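# Is the Kiani two-arm kitchen kit worth keeping after the trial?

**crumbtray_ed**

I've got the Kiani kit on trial from Festadmont and I have 22 days left to decide whether to keep paying for it. It's £229 a month with a £410 deposit, and the deposit only comes back in full if the kit goes back inside the trial. After that they start knocking off "wear", and the contract doesn't say what counts as wear.

The sales page talks about "everyday kitchen handling". What you get out of the box is one task, which is moving toy food between a plate and a chopping board. You clamp the stand to the worktop, put the plate on one side and the board in the middle, drive the arms by hand for a while so the software has something to learn from, and then let it have a go on its own. The software is called Rerkent and needs its own login, separate from the Festadmont one.

I did the setup on our normal worktop with our normal clutter, because that's where I'd want to use it. I used a blue plate, a bamboo board, and soft toy fruit (two strawberries, a lemon, an aubergine). The toaster and the jars stayed out.

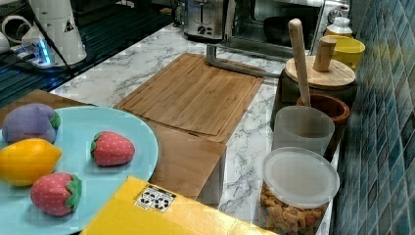 ## What I'm trying to find out

- Has anyone got past the toy fruit with it? Real fruit, cutlery, a mug, anything.
- Does it get better with more practice runs, or does it level off? I've recorded 60 so far. The manual says "more is better" and stops there.
- Is the paid "tuning session" just somebody at Festadmont pressing the same buttons I can press?

My results to date: the lemon goes well. The strawberries are hit and miss, mostly miss if the leafy end is towards the gripper. The aubergine it can pick up, but it has a habit of letting go a bit early, so it lands on the edge of the board and rolls.

I also can't tell how much of the good behaviour is the kit having learned something and how much is me putting the plate back in the same spot each time. I moved the plate a hand's width to one side and it went for where the lemon used to be. Support told me that was "expected at this stage of the journey", which I'd call a no.

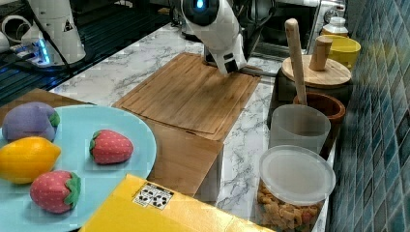 It's also slow. I don't mind slow if it's reliable, but it will hang over the board for ages and then go back up without doing anything, and the log only says "confidence low". There's no way I've found to ask it what it was unsure about.

I'm not after a refund argument. I just don't want to hand over another month's money on the strength of a promo video.

---

**hob_nobbled**

send it back. everything on subscription is a con now. my doorbell wants a subscription

---

**secondshelf**

I had the same kit for most of the winter and returned it in December, so take this as one person's view.

**Past the toy fruit:** a bit. A real lemon was fine, as you'd expect. A satsuma was all right. A banana was hopeless for me, and I wouldn't let it near a mug with a handle because it gripped the handle and the rim at the same time and then tried to lift. Cutlery lying flat on a worktop, forget it. The fingers can't get underneath.

**More practice runs:** it improved for me, then stopped improving, and what shifted it again was changing how I recorded them. If you put everything in the same place every time, it learns the place. Move the plate between runs. Turn the board a little. Swap the order of the fruit. Your hand's-width test suggests all your runs look alike. It's dull work and the manual ought to say so on page one, but the manual was plainly written by whoever does the adverts.

**The tuning session:** I paid for one and regret it. They deleted my worst runs and retrained. You can do the first part yourself in Rerkent: sort by length and look at the very long ones, since those are usually the ones where you fumbled.

Two things to check before you blame the learning. First, see whether the stand has crept. Mine did on a smooth worktop, only slightly, and everything after that was a little off to the left. I put tape round the feet so I could tell. Second, look at what the wrist camera is getting. There's a tab for it in Rerkent that's hidden under "Advanced". If anything shiny is near the board I would move it and try again.

I'd add that Camia, who make a single-arm kit, lend theirs out without a deposit. I haven't used it, and I'm not recommending it. I only mention it because Festadmont told me on the phone that "everybody" charges one.

---

**crumbtray_ed**

Replying to my own question because I've now tried most of what secondshelf said. 5/19/25 for anyone counting my trial days.

The stand hadn't moved, or not that I can measure. I taped it anyway.

I recorded a fresh batch with things in different places. For some of them I put the plate up on top of the wooden drawer box at the back, next to the kitchen roll, which means the arm has to lift before it can travel to the board.

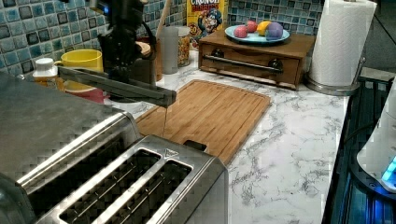

Results on the new batch are mixed. It copes with a shifted plate far better than it did, so that part of the advice was spot on and I withdraw some of my grumbling. With the plate up on the box it succeeds less than half the time, and the failures are odd ones, where it goes to the right spot but shuts the gripper too high. I don't know if that's too few runs or the limit of the thing. Support says too few runs. They would.

The wrist camera tab was the useful bit. I hadn't known it was there. When the gripper swings off the board towards the steel, the picture is mostly reflections: the marble shows up again in the metal, and there are brown patches that look like the board. When the arm is moving fast it all smears as well.
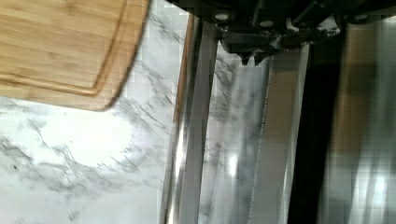

I went back through the "confidence low" entries and a good few come from that side of the worktop. That isn't proof of anything. I draped a tea towel over the nearest bit of metal and had fewer of them that evening, but I'd also changed the runs by then, so I can't say which did it. I'll do one more evening with the towel and one without, and leave everything else alone.

What does annoy me is that the sales page says the kit "adapts to your kitchen". So far I've moved the plate, taped the stand and hung a tea towel up. I've asked Festadmont in writing whether a shiny appliance counts as an unsupported setup, and whether that affects the deposit. Their answer was a link to the sales page.

I won't be paying for the tuning session. Leaning towards sending the kit back, though I'll give the drawer box one more batch first. If anyone has had their full deposit returned, please say how long it took.

---

**secondshelf**

Mine took just over a month, and I had to chase it. Photograph the clamps before you pack them, as those were what they tried to charge me for.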